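Coffee corner jars, how do you stop the lids and powder being a nightmare?
Posted by Bronwyn Harawira in Home and Office, Tuesday

Quick one, am on my break. I've ended up in charge of the drinks stuff at work (no idea how, I was off the day it was decided). We used to have everything in packets with pegs on. Now it's clear glass jars with metal lids, all on the long white table, bought from Nellar. Look lovely. But —

The whitener clumps. The brown one goes solid at the bottom after a week or so. And people put the wrong lid back, so the lid sits crooked and it all gets worse. Have 5 people who drink tea by the bucket and want it sorted before they start on me.
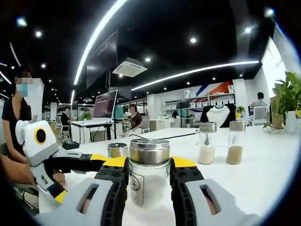

The jars on the long table, the nearly empty one needs a refill

Do I fill them right up or only part way? And do you wash a jar betwen refills or just top up? I've been topping up. Suspect that's the wrong answer.

Also measuring. No scoop survives here longer than a fortnight so we've gone over to using a glass cup, which everyone fills differently. Any cheap fix?

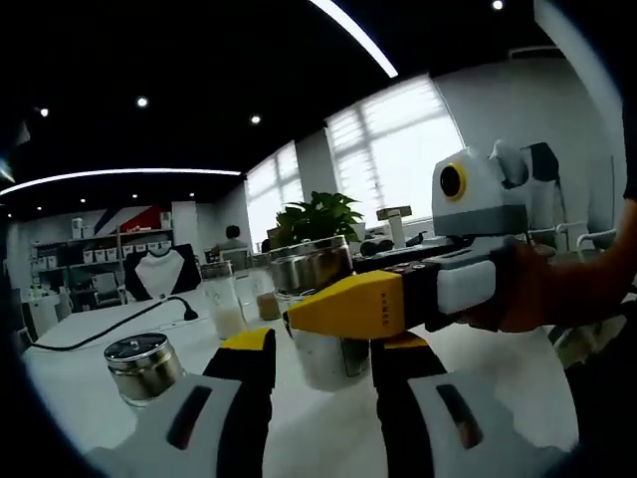
Glass cup on the table, steel tin to the left, jars and big pot behind

Thanks in advance, will read replies tonight.

Mechthild Kuster
Don't top up!! Old stuff stays at the bottom for ever and that's your solid layer. Run it down, tip out the last bit, wash, then dry it properly. I mean properly — lid off, upside down on a rack overnight, then right way up for a couple of hours. Any damp left in the thread of the lid and you're back where you started.

Part way is fine as long as the lid is tight. I fill ours with what we get through in 7 days and keep the rest in the bag in a cupboard, clip on. A 700 g bag does us 2 refills with a bit over.

Lids: dot of nail varnish on the lid, same colour on the base of the jar. Took me five minutes. If they still get it wrong, that's on them.

And keep the jars well away from the kettle. Steam does more harm than anything. If folk spoon straight over a hot mug the spoon goes back in damp, so one dry spoon per jar and say so on a label.

Panagiotis Hodžić
get tins. can't see in them but they dont clump, mine dont anyway

Zachary Lachance
Agree with Mechthild on the washing. For measuring, stick a bit of tape on the outside of the cup at the level you want. Put one scoop of water in first to find the line, mark it, then dry the cup. Tape comes off in the dishwasher so do it again each time, or scratch a line if its a cup you don't care about.

Few grains of dry rice in a little cloth bag helps with the brown one if it's sugar. Is it sugar? If it's instant coffee skip the rice, just buy smaller.

Bronwyn Harawira
It's sugar, yes. Doing the nail varnish tomorrow, have red and a horrible green. Will try the rice too, ta both.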